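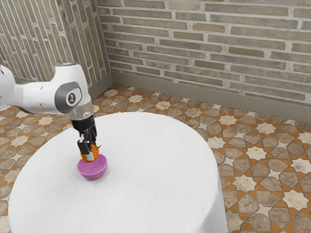

Unit 2: Evaluating a simulated pick-and-place kit
Notes to accompany the practical, Nahuel Bravo

2.1 The product
Brerketti is a simulation kit sold by Matance. It supplies an arm model, a two-finger gripper, a set of small objects and a library of rooms. The licence under review is the teaching licence, which covers 17 seats. Version 2 is installed on the lab machines. Do not update it before the practical in May, as the scene files are not compatible with the later release.

2.2 The task
The arm is to transfer a small orange object to a pink bowl on a round table. The controller receives a camera view and the joint positions. It does not receive the position of the bowl.

A trial is scored as a success if the object is at rest inside the bowl when time runs out. Contact with the rim is allowed. A trial in which the bowl is pushed off the table is scored as a failure, wherever the object ends up.

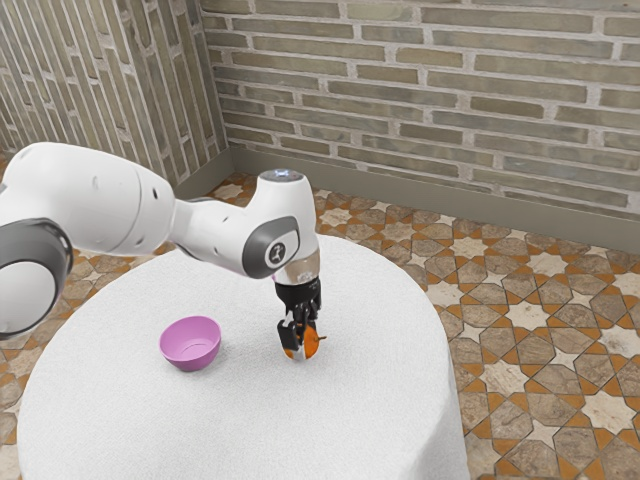 Fig. 2.1 Object held between the fingers just above the cloth, bowl to the left of the gripper.

2.3 Points to assess
Grasp. Record the finger opening at first contact and again at release. Small rounded objects expose errors in the friction settings sooner than boxes do.

Surfaces. The tablecloth has a visible texture and drapes over the side of the table. Check in the scene file whether the cloth is modelled as a soft body or as a rigid shape with a fabric finish. The user guide is silent on this.

Background. The patterned floor and brick walls can be exchanged for plain ones. Run both sets and report them separately.

2.4 Procedure
Each group runs 100 trials with the default random seed list. Groups comparing Brerketti with Garrido should use the same object size and the same time limit. A controller scoring below 70 on the default room need not be tested on the plain one.

Submit the log files and a two-page report by 1st February. Hamberg format for the tables, please; the template is in the course folder.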